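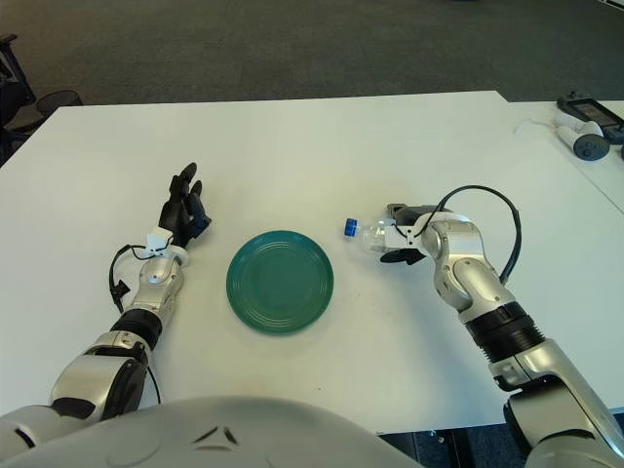
TABLE NOTES: ONE PLATE, ONE PLACE

The autumn changeover of shared tableware was completed on October 7, 2018. Members who use the common dining room will find one pattern of dinner plate on the shelves instead of the four that had accumulated. This item covers what was chosen, how a place should be laid with it, and how the plates should be washed and stored. It replaces the sheet taped inside the cupboard door, which may be thrown away.

The plate

The pattern is called Bullau and comes from Dunodel, a small pottery that supplies mostly canteens and guest houses. It is a round ceramic plate in teal-green glaze, with a flat well in the center and concentric raised rings on the rim. The supplier lists the glaze as "green." On the white tables it reads closer to teal, and members matching napkins should bring one along and compare it with a plate before buying in quantity.

The diameter is 28 centimeters. The old white plates were slightly smaller, and the difference matters in two places: the lower rack of the dishwasher, covered below, and the narrow shelf by the serving hatch, where the new plates overhang and should not be stored. Weight was checked on the kitchen scale by Han-gyeol Yoo, who weighed plates from the top, middle and bottom of each carton. No plate was far enough from the others to be noticed in the hand.

We received 39 plates. The order was for 40, and one arrived with a chip through the glaze on the foot. Dunodel has credited it. No replacement has been requested, as the dining room has never seated that many.

Why ridges

Several members asked why a ridged rim was preferred to a plain one. There were two practical arguments and one against.

The first argument is grip. A smooth glazed rim is difficult to hold with damp fingers, and most of our losses over the past two years were recorded at the sink. The rings give the thumb something to bear on. The second is that a ridged rim slows thin sauce before it reaches the edge. The effect is modest and will not rescue an overfilled plate.

The argument against is cleaning. Dried egg and starch lodge between the rings and are not always removed by a normal wash cycle. Petronella Buthelezi ran a short comparison in the second week of the trial, using porridge left to dry overnight. Plates soaked for 10 minutes in warm water came out clean. Plates loaded dry needed a brush afterward. On that basis the soak is now part of the routine.

Laying a place

The tables have a plain white top with no seam or printed mark to work from, so placement is by eye unless a reference is used. The procedure is as follows.

Set the plate first. Everything else is positioned from it. For a single place, put the plate on the center line of the seat, with the near rim two finger widths from the table edge. For a serving plate, use the middle of the table and ignore the edge distance.

Lower the plate flat. If one side of the foot touches first and the plate is then slid, the unglazed ring can leave a gray line on the white surface. The line comes off with a damp cloth and a little baking soda, but it is easily avoided by lifting to adjust.

Using both hands, one at each side of the rim, gives the most level placement. The palms face inward and the thumbs stay off the well. Carrying several plates stacked against the chest is quicker and was the cause of at least one of the recorded losses.

Drinks go to the right of the plate and farther back, clear of the rim. The same position applies to a glass, a cup or a bottle. A bottle placed level with the plate will be knocked by the right elbow of anyone cutting food, and a bottle placed directly behind it has to be reached across the meal.

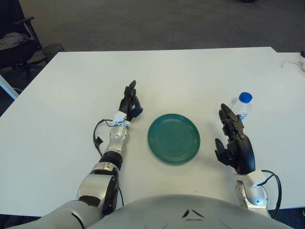 Plastic bottles with screw caps are acceptable at working lunches. Leave the cap on until the person sits down, and put it back on between pours if papers are on the table. Clear bottles are preferred because the level can be read from the far side. For evening meals use the glass jugs, which are kept in the low cupboard to the left of the sink.

Allow 430 millimeters of table width for each place as a minimum. This leaves enough room for cutlery on both sides of the plate, but not for a side plate. If bread is served separately, use shared baskets between each pair of seats.

Washing

Scrape, then soak as described above. Load the plates in the lower rack only, facing the center, and leave every second slot open. With all slots filled, the ridged rims touch and will ring against each other through the cycle. The glaze has held up so far, but contact over many cycles is likely to wear it at the outer ring.

Do not use the green scouring pads. They leave fine scratches that show as a dull patch when light falls across the rings. The soft brush hanging by the tap reaches between the ridges and should be replaced when the bristles splay. Spares are in the drawer beneath the kettle.

The Zudley detergent tablets currently in the tub can be used as before, one per load. When they run out, tell whoever is doing the monthly order.

Dry the foot of each plate by hand. It is unglazed and holds water after the cycle ends, and plates stacked damp will mark the one beneath.

Storage

Stacks should be no higher than ten plates, on the two wide shelves. Felt circles go between plates in the reserve stack, which is used only for larger dinners. The daily stack does not need them. Take from the top of the daily stack and return clean plates to the bottom when there is time, so that wear is spread through the set.

A plate with a chip on the rim should be taken out of use the same day and put in the crate marked RETURNS. Hairline marks in the glaze that cannot be felt with a fingernail are cosmetic and can be left.

The old plates

The mixed white and cream plates have been boxed and are in the hallway. Members may take up to six each until the end of October. After that the remainder will go to the exchange shelf at So, the secondhand shop opposite the post office, which has agreed to take complete boxes only. Please do not split a box without moving its contents into another one.

Two items in the old stock are not being given away. The large oval platter is still in use, and the blue soup bowls are on loan and have to go back.

Outstanding

Side plates in the same pattern have been quoted but not ordered. The rim on the sample has fewer rings and the color is slightly lighter. Members who want to see it should ask Petronella Buthelezi, who has it with the quote. Comments on either can be left in the kitchen notebook.

The soak basin is the gray one under the sink. The red one is for floors.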